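Sortieren nach Farbe, oder: Was ich von Ordnungssystemen halte

Montag, 22. Januar 2024

Im Januar wollen alle aufräumen, und alle haben plötzlich ein System. Meins hieß bis vor Kurzem »große Kiste, Deckel drauf«, und ich bin damit gut gefahren. Dann habe ich mich doch überreden lassen, die Methode aus dem Dindano-Heft auszuprobieren. Zwei Behälter nebeneinander, einer voll, einer leer, und alles wandert nach Farbe getrennt von hier nach dort. Das Heft verspricht, man finde hinterher jedes Teil in Sekunden wieder. Gemessen hat das offenbar keiner, jedenfalls steht nirgends, wie.

Meine Zweifel fangen schon beim Wort Farbe an. Wer sucht denn bitte nach Farbe? Ich suche nach Länge, nach Dicke, nach »das Ding, das neulich noch gepasst hat«. Bei einem Kasten mit Klötzen für die Kinder meiner Schwester mag das anders sein, die wollen rot und sonst gar nichts. In einer Werkstatt dagegen ist Farbe meistens Zufall, und wenn der Hersteller im Juli die Charge wechselt, ist das ganze schöne System hin.

Trotzdem, zugegeben: Mit wenigen Teilen sieht es erst einmal überzeugend aus. Ein paar ziegelrote Riegel, ein paar dunkelgrüne, graue Behälter drumherum, da erkennt man auch bei schlechter Laune sofort, was wohin gehört. Die Riegel liegen kreuz und quer, und es stört überhaupt nicht. Das ist vermutlich der ganze Trick solcher Anleitungen — sie führen alles mit einer Handvoll Sachen vor.
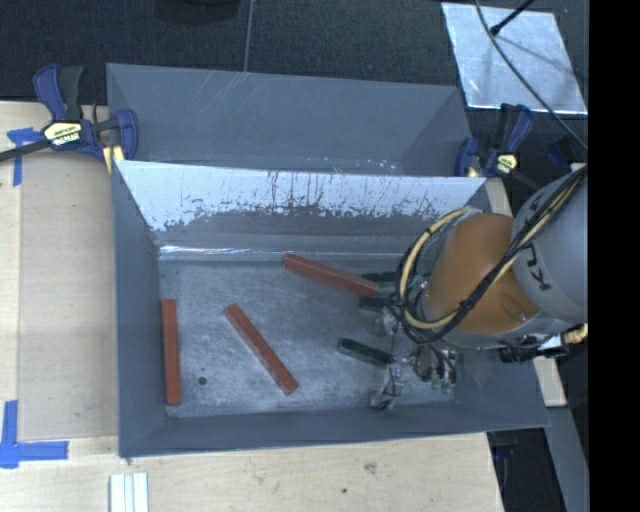
Die Behälter

Zu den Behältern selbst habe ich mehr Meinung als zum System. Graue Kästen mit Metallboden mag ich, auch wenn sie nach einer Weile aussehen wie ein altes Backblech, mit weißlichen Schleiern und Kratzern. Mich stört das nicht. Wer Kratzer nicht erträgt, soll Filz hineinlegen und dann bitte nicht jammern, dass der Filz fusselt.

Die Kunststoffkisten von Burnov hatte ich vorher, die waren leichter und billiger, und zwei davon sind mir am Griff gerissen. Samonte soll besser sein. Das sagt allerdings vor allem Samonte. In einem Forum schwört jemand auf Tereck und hat nach eigener Angabe 1.836 Kleinteile darin sortiert, was ich bewundere und keinesfalls nachmachen werde.

Wichtiger als die Marke finde ich, dass die Kästen mit den langen Seiten bündig aneinander passen. Bleibt ein Spalt, fällt früher oder später etwas hinein, und man merkt es erst beim Wegräumen. Offen sollten sie auch sein. Deckel sind bei mir immer nur eine zweite Ablagefläche geworden.

Und, lohnt es sich?

Für Bauklötze ja. Für meine Schrauben, es sind über 400 in der großen Kiste, eher nein, die sind nämlich fast alle silbern. Ich lasse die beiden Behälter noch bis Ende des Monats auf dem Tisch stehen. Wenn der leere bis dahin mit Post und Ladekabeln gefüllt ist, kommt die große Kiste zurück.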